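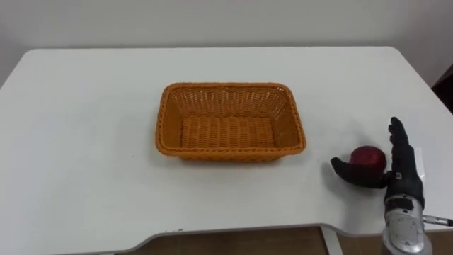 Does an open basket keep apples better than a closed drawer?

For the first 11 days we could find no difference worth reporting, and after that the drawer did slightly better.

4.2 Baskets and the claim of airflow

Sellers of woven baskets often say that the open sides let fruit breathe. We were doubtful from the start. An apple resting on a woven floor touches it at only a few points, but it touches the other apples too, and the weave does nothing about that. The orange basket in Figure 3 has small openings all along its sloped sides, more than enough to meet the usual sales claim.

We followed 160 apples in 36 households, half kept in baskets and half in refrigerator drawers. Soriano scored the skins and Moffat scored firmness, neither knowing where an apple had been kept. The basket fruit went soft sooner. Room warmth explains this well enough, and we see no need to bring the weave into it.

The Innes survey reached a kinder view of baskets, but it asked people how fresh their fruit seemed – a question that a bright basket on a white table may well answer for them. People also eat what they can see. If basket apples are gone within days, their keeping quality hardly matters, and the survey could not separate the two effects. Neither can ours, fully: 2 households ate their basket fruit before the first scoring and were dropped.

Figure 3. Woven basket, empty, and a red apple.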